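Skirlow Community Boards > Learning Something New > Sticking With It

Thread: Adult learners, how do you deal with nerves before a test?

noemi_d
Hi all, Noémi here, first real post after lurking since April. I'm learning to ride in my forties and my practical test is coming up, and I'm a wreck. I know the stuff! I can do it all fine when it doesn't count. Then somebody with a clipboard shows up and my brain turns into oatmeal. Same thing happened with piano exams when I was a kid and with my big job interview at Ferrand (I forgot the word "budget," in an interview for a budget job).

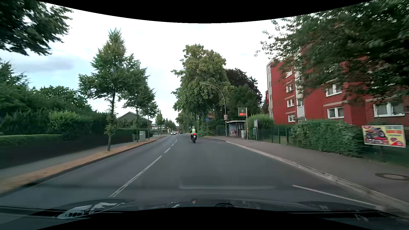
So what do you folks do the night before and the morning of? I've tried breathing apps and they make me more aware that I'm breathing, which is awful. I've also been told to "just relax" by my sister, and we're not speaking till the weekend.

reijo_h
Test nerves never killed anybody. Eat a proper breakfast, stay off coffee, go early. I took my forestry machine ticket at fifty-something and the worst part was the parking.

sandamali_L
Reijo, I'm going to disagree on the coffee. If you drink it every day and then skip it on test day you'll have a headache AND nerves. Have your normal cup, just not three of them.

What helped me with my nursing boards was doing practice runs that felt a bit like the real thing. I had my cousin sit across the kitchen table with a stopwatch and not smile at me. It was horrible the first time and kind of boring by the fourth, and boring is exactly where you want to be. 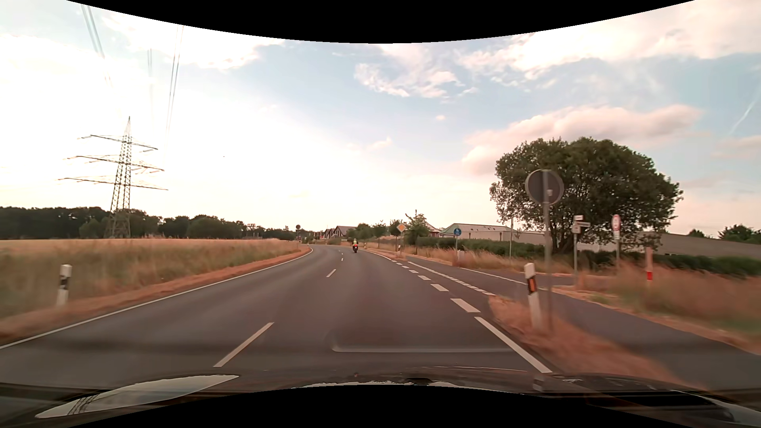 Open road, one rider way up ahead

naveen_goel
+1 to boring. I failed my accounting exam 2 times before I passed and both times I had crammed till after midnight. Third time I shut the book at 7 and watched a cooking show with my dad. Passed with room to spare.

Also tell as FEW people as possible what day it is. I told the whole office the first time and had to do the sad walk past 16 desks.

noemi_d
Oh no, Naveen, I've told everybody. My book club has it on their calendar.

berkay_c
I'd go the other way on that one, I need people to know or I'll chicken out and reschedule. I put off my Turkish-to-English translator exam for almost 20 months because no one was waiting to hear how it went.

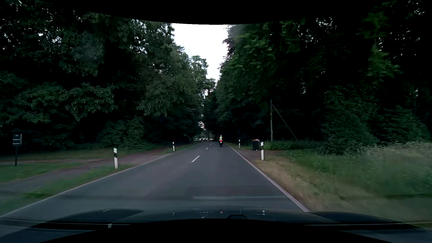

Through the woods, right-hand lane

And please don't listen to anybody who says breakfast fixes it. Some of us can't eat! Half a banana in the car and the other half after, that's my system.

reijo_h
Half a banana is not breakfast.

berkay_c
It's breakfast if you eat it in the morning, Reijo.

sandamali_L
Boys.

Noémi, I wrote up my whole test week routine for the Milura newsletter a while back, so I'm pasting the part about the last day.

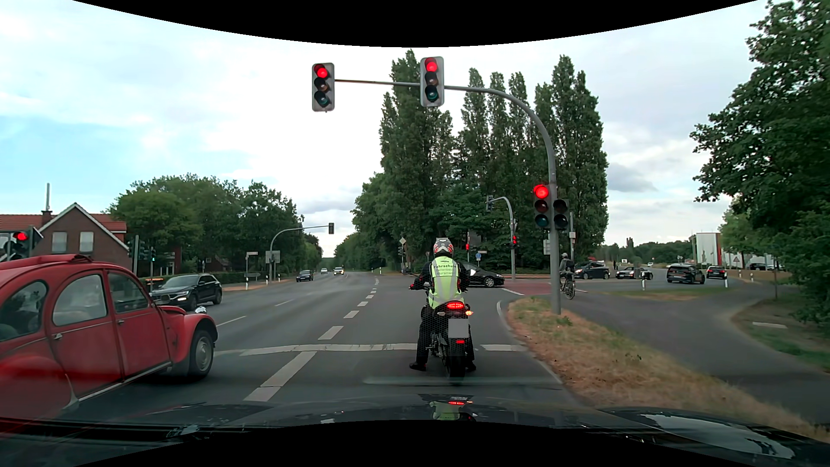

2 min read

The day before, I do one short review and then I put everything in a bag by the door. ID, glasses, the letter with the address on it. I lay out clothes I've worn before (new shoes on exam day, never again). In the evening I write down the worst thing that could happen and then what I'd do the week after. Mine said "fail, cry, book again, go to Zurinton for pancakes." Once it was on paper it looked like a pretty normal week.

naveen_goel
Stealing the pancake thing.

reijo_h
The list is good. I still say no coffee.

noemi_d
You're all wonderful. I'm having one cup, sorry Reijo, and I'm putting Zurinton pancakes on the list for pass or fail. Berkay, I'll report back to you first so you can't say no one was waiting!

Last edited by noemi_d on 12/24/20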